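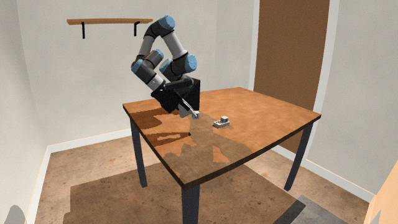

Measuring for a dumbwaiter is a job you can do yourself in one afternoon, and I'd do it before you call a single installer. I went through it with my own two-story shop in Liritz (kitchen goods downstairs, stockroom up top) and made most of the mistakes already, so feel free to skip them! The first thing to settle is where it goes, and I'm a big fan of corners. A plain little room with a wooden table near the corner, pale walls and no fancy trim is pretty much what I'd go looking for, because two walls of your shaft are there already and a table gives you somewhere to set boxes down when they come off the lift.

What you'll need: a tape measure, a level, a plumb bob (a heavy nut on a string is fine), painter's tape, a stud finder, and a pencil you won't lose. I lost two.

Step 1. Measure your biggest box

Start with what you'll be moving. I pulled out the largest carton we get regularly, which was 22 inches on its longest side, and added a couple of inches all around so my fingers would fit. Weigh the heaviest one too. Ours came in at 64 pounds, and it wasn't the biggest box at all, it was a small one full of cast iron skillets. Write both numbers down and keep them together.

Step 2. Tape out the footprint

The car is smaller than the shaft, and that's where I went wrong the first time. You need room for rails on the sides and whatever the maker asks for behind. I was looking at the Plidon, so I got its drawing first and taped the full shaft size on the floor. Then leave the tape there for a few days and walk around it. I moved mine 10 inches to the left after I kept stepping on it with my arms full.

Step 3. Find the same spot upstairs

This is the fiddly part. Measure from two outside walls, never from an inside one, and mark the same corner on the floor above. Check it against something that goes straight through both floors, like a pipe or a chimney. Mine was off by a good bit and I had to start over (coffee helped).

Step 4. Look inside the floor and walls

Run the stud finder over your marks and note which way the joists go. If the opening means cutting a joist, stop there and get someone qualified to look at it. Same goes for wiring and pipes. Don't cut anything yet!

Step 5. Measure floor to floor

Go from finished floor to finished floor, and include the thickness of any tile or carpet you're planning to put down. Then measure from the upper floor to the ceiling. The motor often sits up top, and low ceilings rule out some models.

Step 6. Call the building department

Ask about permits, fire-rated doors and inspections. I had 7 questions on my list and the call took less time than finding the number. Do it before you pay a deposit.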